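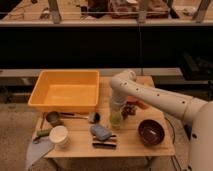 Clearing a mixed work table with a single bin is mostly a question of order. The method below applies to a table that has collected utensils, cleaning tools, drinking vessels and food during a session and has to be returned to a bare top. It uses one rectangular open-top tub and one deep bowl. The tub goes to the back left, as with the orange-yellow one on this table, where its walls do not stand between the worker and the small items in front. The bowl stays at the right front and takes nothing until step 4.

What you need

Open tub with straight or slightly flared walls, wide enough to take the longest utensil lying flat
Deep bowl
Sponge
Folded cloth, dry
Second cloth, for the final wipe
A free stretch of counter or a cart next to the sink

The tub should fit the place where it will be parked. Measure the shelf first. The lower shelf of the Medve cart used for this procedure is 358 mm deep, and a tub with a rolled rim needs its rim measured, not its floor. Cart height is 766 mm, which puts the tub slightly below the counter and makes sliding it across impractical. Lift it.

Step 1. Position the tub and the bowl

Set the tub down empty, long side parallel to the back edge of the table. Leave a hand's width of table behind it. Set the bowl at the opposite front corner. The two containers now mark the ends of the working area, and everything still to be sorted lies between them. Do not move either one until step 6.
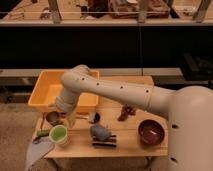 Tub at the back left, bowl on the right, loose items still out on the tabletop.

Step 2. Remove what does not belong to the kitchen

Toys, figurines, papers, chargers and similar items leave the table first and do not enter the tub. Put them on a chair or take them straight to their own room. A soft toy that has been lying among food and sponges should be checked for damp patches before it goes back on a bed.

If an item cannot be assigned within a few seconds, treat it as not belonging and deal with it later. Sorting decisions made at the table slow the rest of the work down considerably.

Step 3. Load flat and long items

Cutting boards go in before anything else, on edge against the long wall of the tub. Check first for boards that project past the table edge; they tip when the item next to them is picked up. Strainers, brushes and other handled tools follow, handles all pointing the same way. Mesh strainers are placed bowl down on top of the other tools. Mesh that carries the weight of a board will deform — usually at the joint with the rim — and does not return to shape.

Long brushes with a round head are best laid with the bristles at the open end of the stack. Bristles pressed against a wall take a set.

Step 4. Separate food

Whole fruit goes into the bowl. Place the firm, heavy pieces at the bottom and grapes on top, still on their stems if possible. Loose grapes should be picked over as they are transferred and any split ones discarded. Cut fruit does not go in the bowl; cover it and refrigerate it.

Small round items roll. Work from the front edge toward the back, so that anything knocked moves toward the tub and not onto the floor.
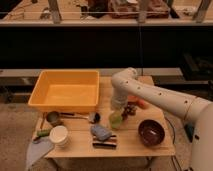

Step 5. Cups and glasses

Empty every vessel before it is moved. Glasses are carried to the sink by hand, one in each hand at most, and are never loaded in the tub with the tools. Paper cups are emptied and discarded. Rigid plastic cups may be placed in the tub, upside down, in the corner left free by the boards.

A glass with contents that have started to set should be filled with lukewarm water and left to stand. Scraping it with a metal utensil scratches the wall below the rim.

Step 6. Cloths, sponge, final wipe

Cloths and the sponge come off last. They are needed for spills up to this point, and a sponge placed early on a stack of tools wets everything under it. Take up the sponge and the cloth beneath it separately. If the cloth has drawn water from the sponge, hang it; do not fold it again.

Move the tub to the cart and the bowl to the counter. Wipe the table along the grain, then dry it with the second cloth. On a plank top, go over the seams once more with a folded corner of the cloth.
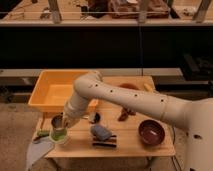 Enikő Farkas writes that she reverses steps 4 and 5 and clears all the cups before touching the food, on the grounds that a cup knocked over onto fruit costs more time than a grape on the floor. She also lines the tub with a dish towel to keep the tools from sliding when it is lifted.

The reversed order works equally well on a small table. On a longer one it adds a second trip to the sink, so the order given above has been left as it is. The towel liner is compatible with either version, provided it is dry and lies flat under the boards.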